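Preparing and Grouping Bottles on the Sorting Table

Domholm Household Stores, Guidance for Staff and Residents

Purpose of this page

This page sets out the procedure for bringing bottled sauces, vinegars and oils to a table, checking them, and grouping them before they are returned to the shelf. It applies to the pantry rooms at Domholm and at the Astska annex. Residents are welcome to follow the same procedure in their own kitchens. Bottles of cleaning products are covered by a separate page and must never be placed on the same table.

Before you begin

Clear the table completely and wipe it with a damp cloth. Dry it with a second cloth. Check that the table stands level by resting a bottle upright near each corner. If the bottle rocks, adjust the feet of the table or choose another surface.

You will need:
Two clean cloths
A bowl of warm water with a little dish soap
Self-adhesive labels and a waterproof pen
A shallow tray for bottles that are to be discarded

Wash your hands and dry them well. Sleeves should be pushed back or fastened at the wrist.

Step 1. Bring the bottles to the table

Carry no more than 2 bottles at a time, one in each hand, held around the body. Do not lift a bottle by its cap. Caps that have been opened many times may not be fully threaded, and the bottle can drop without warning. Place each bottle toward the middle of the table, well away from the edge.

A working group should contain no more than 6 bottles. Larger groups are difficult to reach into, and a bottle in the back row is easily knocked when one in front is moved.

Step 2. Check the caps

Turn each cap gently clockwise until it stops. If the cap is cracked or will not close, move the bottle to the tray. Where dried sauce has collected under the rim, remove the cap, rinse it in the soapy water, dry it, and replace it. Wipe the neck of the bottle at the same time.

Step 3. Check the labels

Read the date on every bottle. A bottle that is past its date goes to the tray. If the printed date has worn away, look for the opening date written by the last user. If neither can be read, treat the bottle as expired.

Write the opening date on a new label and attach it below the printed one. Do not cover the list of ingredients, which residents with allergies must be able to consult.

Step 4. Form the group

Set the taller bottles in the back row and the shorter ones in front. Where the heights are similar, place the bottles used least often at the back. Turn all labels toward the person who will be reaching for them. Leave a finger's width between neighboring bottles where space allows.

Use both hands for this step. Steady the bottle near its base with one hand while the other guides the upper part into position. Slide bottles over short distances; lift them over longer ones. When the group is complete, withdraw both hands slowly along the tabletop, keeping them low.

Step 5. Return the group to the shelf

Shelves in the Conar units are marked with the letter of the group. Begin with the back row. Bottles of 300 milliliters or less belong on the upper shelf, and all others on the lower. Record the group in the pantry book, with your initials.

The procedure was last reviewed on Sun 31 July. Suggestions for the August revision may be left at the Domholm office or entered in the comments following this page.

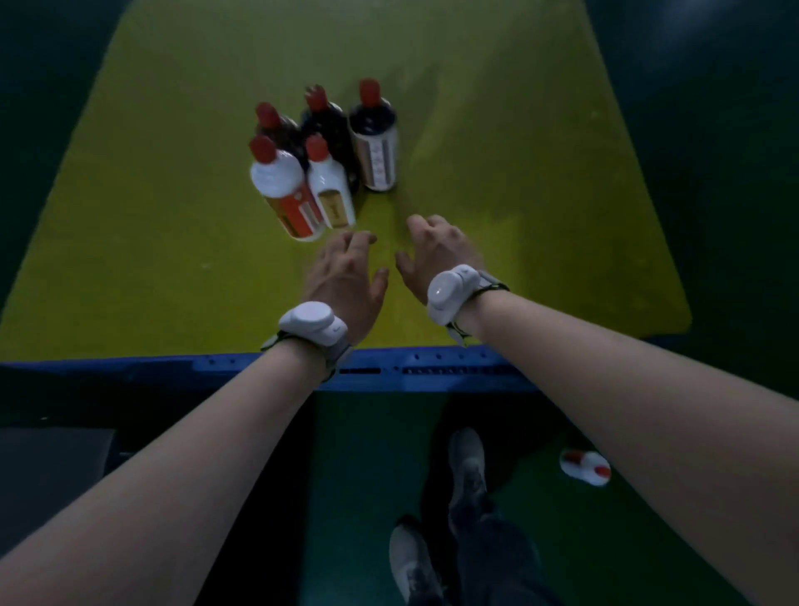
Aigars Dambrauskienė: Could Step 4 say what to do when the tall bottle is also the one used every day? In our kitchen that is the soy sauce, and under the present wording it goes to the back row, where I have to reach over everything else to get it. I would prefer to keep it at the front left and let the shorter vinegars stand behind it, provided their labels can still be read.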